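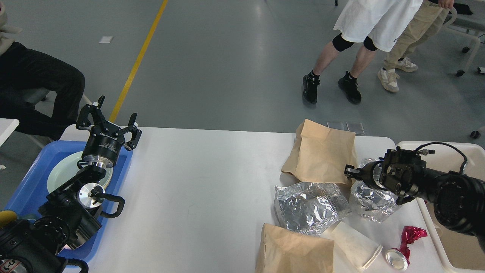

Pimitz two-arm kit – is the clearing package worth the extra money?

Posted in July by provstead_zu

Hello everyone, and sorry in advance for the length, I never did learn to write a short post. We've had the Pimitz two-arm kit on trial at our shop in Provstead, and I promised a few of you in the last thread that I'd report back once we'd tried the table clearing package that goes with it. You get the two arms, the two-finger grippers, the controller, and then the clearing software is a separate subscription on top. I wanted to see how it coped with the kind of mess you'd find on a break room table, so we gave it crumpled paper bags, a paper cup on its side, a crushed can and those crinkly silver foil pouches, with a blue tray at the left end and a white one at the right. I'm very fond of it already, I'll admit that up front, but I have some complaints too and I'd love to hear from anyone who has lived with one longer than we have.

The good first. Setup was a pleasure. The calibration routine walks you through everything in plain language and we were picking things up before lunch. The arms are well behaved around each other, which was my big worry. When they both want the same spot, one waits its turn, and you can set which one has priority. Cups and cans it handles beautifully.

Now the foil. Oh, the foil. Out of 32 tries at pouches we got a clean pick on a little over half. When two of them are lying together it tends to treat them as one big thing, goes for the middle and comes up with nothing. The brown bags are better, unless they're flat, and then the fingers just sort of stroke the paper.

So, is the subscription worth it, or would you buy the bare kit and do the picking software yourselves?

– Zübeyde Akbulut

bunden_bob wrote:

Lovely write-up, Zübeyde, and thank you for giving us the number on the foil! We've had the same kit at Bunden since the spring and I'd say keep the subscription, at least for the first year. The updates have been steady and the one before last made a real difference on anything shiny. What lighting do you have over the table? We had an awful time until we moved a ceiling lamp that was bouncing straight off the wrappers and into the camera. It took two of us and a ladder and one very long afternoon, but our foil picks got better the same day.

tallgrass wrote:

I'm going to be the grump here, with affection. A little over half on foil isn't good enough for something you pay for every month. If I bought a dishwasher that cleaned half my plates I'd send it back. The arms are great, no argument from me, I just think the software is priced like a finished product and it isn't one yet. We bought the bare kit and wrote our own picking routine, and I'm happier for it.

bunden_bob wrote:

That's a bit hard on them, tallgrass! How long did your own routine take you, though? I remember you posting about it all winter long.

tallgrass wrote:

Ha, fair. Longer than I told my boss it would. But it's ours now, and when it goes wrong I can open it up and see why.

marigold_m wrote:

Has anybody tried the Gökçe finger pads? They sell a soft set that slips over the standard fingers, and they grab flat paper so much better – you come in low at the edge of the bag and the pad gets a bit of a curl going, and up it comes. Ours have done roughly 300 picks and are only now looking tired. They don't do much for cans, I should say, and if you have anything sticky on the table you'll be wiping them down all day long.

provstead_zu wrote:

Oh, you're all so kind, thank you! Bob, I hadn't thought about the lights at all and now I can't stop looking up at them. Marigold, I've put in for a set of the Gökçe pads, the flat bags were driving me up the wall. And tallgrass, I do hear you on the price. I asked Pimitz whether there's a cheaper tier for people who only run one table and they said they'd get back to me. The trial has 30 days left on it, so I'll try the pads with the software as it comes and then decide.

tallgrass wrote:

If they do offer a one-table tier, please post it here. I might even sulk my way into buying it.

marigold_m wrote:

Get the medium pads, by the way. The small ones pinch and they're a pain to get off again.

Recent threads
Gökçe pads: small or medium?
Pimitz controller fan noise
Moving a two-arm kit to a bigger table
Foil, film and other shiny headaches
Bunden open afternoon, who's going?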